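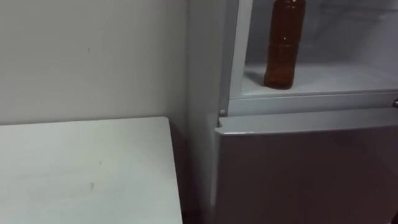
Housekeeping and Room Care, Unit 6
Small rooms with a desk and a refrigerator
Lonendale Continuing Education, handout for the October group

This unit covers the kind of small furnished room you will meet most often in the Lamont building: white walls, a wood-look floor, one desk, one refrigerator. It is a short job, and the assigned time is 20 minutes. Most of the marks you lose on the practical come from working in the wrong order.

Order of work

Start with the refrigerator, then do the walls, then the desk, and finish with the floor. Crumbs and drips from the refrigerator land on the floor, and dust from the wall lands on the desk.

Refrigerator

Open the upper compartment and look at the inside before you wet a cloth. Take out any shelf that lifts out without force. Wash shelves in warm water with a little dish soap and dry them before they go back. Wipe the lining from top to bottom, then the door seal. The folds of the seal need a cloth wrapped around one finger. Leave the door open while you do the outside.

The side panel is often forgotten. Where a table stands next to the refrigerator, the gap between them can be too narrow for an arm. Use the flat duster with a damp sleeve, and do not drag the table. If it has to move, two people lift it.

Walls

Matte paint shows scrubbing. A short dark scuff at table height will usually come off with a barely damp white cloth and light pressure. Test low down first. If the paint starts to shine, stop and write it on the room sheet. Do not use the Clarilance cream on painted walls. It is for sinks and hard tops only.

Long hazy streaks mean that somebody wiped the wall with a dirty cloth. Go over the whole area with clean water, side to side, and change the water when it turns gray.

Desk

White desktops show everything, mostly gray streaks and rubbed-in smudges.
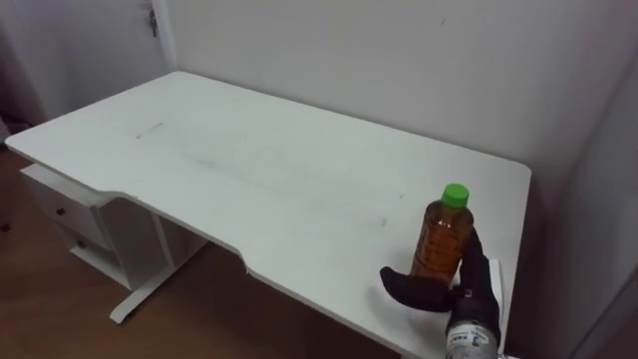 Work from the back edge toward you in straight passes, overlapping each pass by half a cloth. On a desk with a curved cutout at the front, follow the curve last, with the cloth folded over the edge. People rest their forearms there and skin oil builds up. Specks that do not wipe off may be dried correction fluid or glue. Soften them with a damp cloth for a minute and use the plastic scraper, never the metal one.

Wipe drawer fronts and around the base of each knob. You clean the outside of drawers only. Leave the contents alone unless the room sheet says otherwise. Then do the metal legs and the flat feet, where dust settles in a line along the floor.

Floor

Sweep with the grain, starting in the corner farthest from the door. Mop with a well-wrung pad. Standing water gets into the joints of laminate and the boards swell. Check the shaded strip under the desk from a low angle.
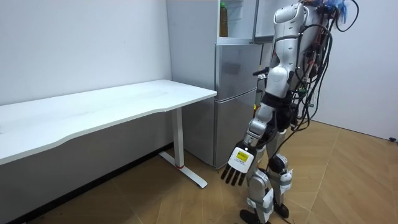

White desk and silver refrigerator in the corner, with a humanoid robot standing to the right.

Filling in the room sheet

Use form 429. Write the time in and the time out, and list any mark you could not remove with its place ("wall, left of refrigerator, table height"). "Some marks" is not accepted. The Cladari checklist is attached to the back of the form and must be initialed.

The practical is marked out of 100 and the pass mark is 86.

For next class: read Unit 7, floor finishes, and bring your own gloves.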